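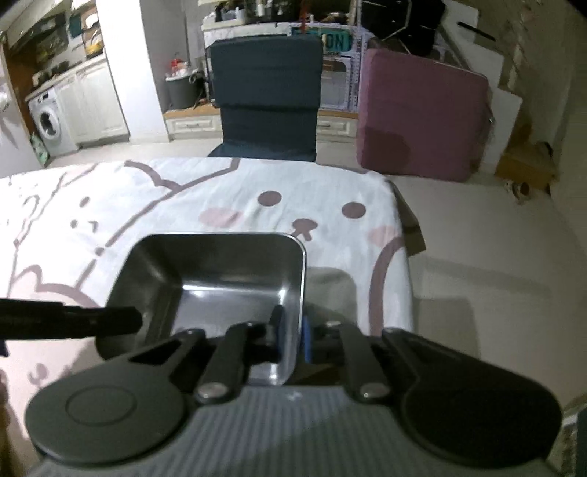
Looking After the Clothes You Love: Laundry Room and Closet Tips

By Yamila Daza

I get so many messages about where I buy my clothes, and hardly any about how I keep them, which is a shame as the keeping is my favorite part! The gray wool coat I wear all winter is 16 years old. It came from a church sale in Wanolton with a torn lining and two buttons missing, and people still stop me in the street to ask where it's from. So this page is all about the keeping. I add to it whenever I learn something new, and the newest bits are usually the ones about stains, for reasons anyone who has eaten lunch with me will understand.

Sweaters and other knits

Wash them less. Really, much less. A wool sweater worn over a T-shirt can go weeks between washes if you let it air overnight on the back of a chair. I hang mine near an open window while I brush my teeth and forget about it until morning.

When it does need washing, fill a sink or basin with cool water, add a small squeeze of wool wash and swish it around before the sweater goes in. Push the sweater under, press it gently a few times, and leave it for ten minutes. No rubbing, no wringing. Drain the water with the sweater still in there, press it against the side to get the worst of the water out, then rinse in water of the same temperature. It's the sudden change from warm to cold, together with rubbing, that gives you a felted little sweater fit for a teddy bear.

To dry it, lay it on a big bath towel, roll the whole thing up like a jelly roll and kneel on it. Kneel on it properly! You'll be amazed how much water the towel takes up. Then unroll it, move the sweater to a dry towel and pat it back into shape. Line up the side seams and push the ribbing at the cuffs together with your fingers so it dries snug.

Pills come off with a sweater comb or one of those battery shavers. Work on a flat, hard surface and pull the fabric smooth with your free hand, and go slowly near seams. I once took a neat bite out of an elbow because I was watching television at the same time. Do the underarms and the sides first, those are always the worst.

Fold knits, don't hang them. If you have to hang one, fold it in half lengthwise, lay it over the hanger with the armpit at the hook, and drape the body over one side and the sleeves over the other. No shoulder bumps.

Black jeans that stay black

Inside out, zipped, cold water, short cycle, and never in with the towels. Towels are rough and they scuff the dye right off. Hang them by the waistband in the shade to dry. Sun is wonderful for white sheets and awful for black denim.

If yours have already gone that sad brownish gray, try a box of fabric dye before you give up on them. Dark cotton takes it beautifully. Polyester thread doesn't take ordinary dye, so the topstitching may stay as it was, and I think that looks rather good.

My friend Nahuel Farías swears by putting his jeans in the freezer to freshen them up. I've tried it. They came out as cold jeans that smelled the same as before, with a pea stuck to one knee. Airing works better.

White shirts

Yellow collars are mostly skin oil, and you treat oil with dish soap. Wet the collar, rub in a drop of plain dish soap with an old toothbrush, wait half an hour and wash as usual. For underarm marks, I mix oxygen bleach powder with warm water and soak the shirt overnight. I mean the powder kind here, not chlorine bleach, which can make sweat stains more yellow. Check the label first, and keep it away from silk and wool.

I wash my white cotton shirts at 40 degrees Celsius (my machine is an old European one and that's what the dial says — if yours only says warm, use warm). Hotter than that and the collars on my older ones start to pucker, because the stiffening inside shrinks and the cotton around it doesn't.

Iron them while they're still a little damp. Collar first, from the points in toward the middle, then the yoke, cuffs, sleeves, and the body last. If you do the body first you'll crease it again while you're fighting with the sleeves. Violeta Retamal, who taught me to iron when we shared an apartment above the Fuentealba bakery, could do a shirt in the time it took the coffee to come up. I'm nowhere near that, but I do love the smell of a hot iron on clean cotton!

Stains, as quickly as possible

Blot, don't rub. Always start with cold water if you don't know what the stain is, since heat will set quite a few of them.

Red wine: blot, then rinse from the back of the fabric with cold water. A little dish soap mixed with hydrogen peroxide does wonders on white cotton, but it can lighten colors, so test it on an inside seam.

Foundation and lipstick: these are oily, so dish soap again, dry at first. Work it in before you add any water.

Grass: rubbing alcohol on a cotton pad, dabbed on, then a normal wash. Not on acetate.

Candle wax: let it harden, crack off what you can, then put a paper bag over it and press with a warm iron. Keep moving to a clean bit of paper.

Salad dressing: cornstarch! Pile it on, leave it for an hour, brush it off, then do the dish soap. It has saved two silk blouses of mine.

Ballpoint pen: rubbing alcohol again, with a rag underneath to catch the ink. Move the rag often or you'll just be printing the stain somewhere else.

And please look at the stain before anything goes in the dryer. If you can still see it, wash again. After the dryer it's ten times the work.

Buttons, hems and small repairs

Keep a jar for spare buttons and drop them in the day you bring the clothes home, still in their little bags. I write the garment on the bag in marker. "Green skirt" is enough.

When you sew on a coat button, lay a toothpick across the top of it and stitch over the toothpick. Slide it out at the end, pull the button up, and wind the thread around underneath seven times to make a shank. Now there's room for the thick cloth to sit under the button without pulling. A small flat button on the inside of the coat, sewn on with the same stitches, stops the fabric from tearing.

For a hem that has come down on the way to work, double-sided tape will hold until evening. Take it off before washing. I've left it in, and the sticky stuff was far more trouble than the hem.

A stuck zipper likes a bit of pencil. Rub the lead along both sides of the teeth and work the pull gently up and down. On pale fabrics I use a dry sliver of soap, or a candle end.

Shoes and bags

Give leather shoes a day off between wearings and put cedar trees in them, or balled-up newspaper if you're on a budget. Wet shoes go on their sides, away from the radiator. It takes longer, but the leather won't crack.

Brush suede when it's dry, all in one direction, and rub shiny patches with a clean white eraser. Scuffed white sneaker soles come up nicely with the same dish soap and toothbrush you used on the collars.

Stuff your bags when you put them away. I use old pillowcases, rolled up, and tuck the straps inside so they don't leave a dent in the leather.

Switching over the closet

I do mine in March, when I can't stand looking at another turtleneck. Everything has to be clean before it's stored, including things I only wore once. Moths go for the bits of food and skin we leave behind as much as for the wool.

Vacuum the closet, right into the corners and along the shelf edges. Cotton bags or boxes with a tight lid are good for wool. Dry cleaner's plastic isn't, so take it off as soon as you get home.

Last spring I pulled out everything I hadn't worn all winter and ended up with 21 pieces on the bed. Some only needed a button! Those went in the mending basket, and the rest went to Amancay Echeverría, who has a daughter my size and much better legs for short skirts.

Cedar blocks lose their smell after a while. A quick rub with fine sandpaper brings it back, and do that outside or over the sink, the dust gets everywhere.

Coming next: hats, and how to steam a straw brim that somebody has sat on. Mine is waiting on the kitchen counter.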